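Ticket: Superhero digital comics missing panels after app update
Product: Tuvano Reader (tablet)
Status: Reopened by customer

Hi again team, me once more. I closed this on the weekend thinking we were sweet, and then I sat down Monday night with a cuppa and issue 4 of Flirel and the bottom row of panels had vanished again. So I'm reopening it, sorry! I'll put everything I've tried in one spot so you don't have to scroll back through my rambling.

What happens: in guided view, any double-page spread loses its last row. The big rooftop fight in Flirel is meant to finish with her catching the bus one-handed (my favourite bit of the whole run) and I just get the top two rows and then it jumps to the letters page. Full page view is fine. It's only guided view, and only on the superhero titles from the Indach imprint. My Michiels collection, all 33 issues of it, reads perfectly.

Tried so far:
Signed out and back in. No change.
Deleted issue 4 and downloaded it again. Came down at 130 MB, same as before, same missing row.
Turned off "smart zoom" like your first reply suggested. Fixed it for one night, which is why I closed the ticket. Next time I opened the app the setting had switched itself back on.
Cleared the cache. Lost my bookmarks, a bit of a bummer, but the colours loaded quicker so I'll take it. 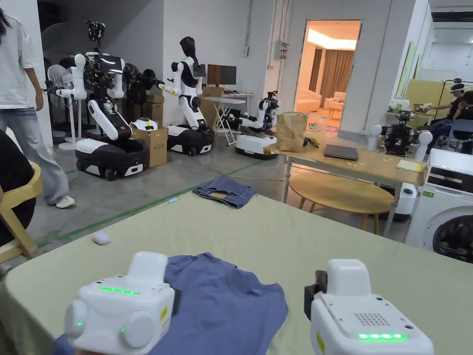 Blue tee on the table, jeans folded further back.

Added Tuesday, 7.40 pm: had another go. I turned smart zoom off, force-closed the app and opened it again, and the setting was on by the time my library had loaded. Did that three times. Then I went into flight mode first and it stayed off! As soon as the wifi came back, on it went. So my guess is it's syncing an old setting from my account, but you lot would know better than me.

Also tried it on my old phone and got the full rooftop spread, bus and all. That one hasn't had the update yet and I'm not letting it anywhere near the wifi until I've finished the arc.

Two questions. Can you reset the saved setting from your end? And if I take the next update, will I have to download all 25 Indach issues again? Our internet out here is pretty ordinary and it'd take me most of an evening.

Happy to send the app log if somebody tells me which menu it's hiding in. After tea is the best time to catch me.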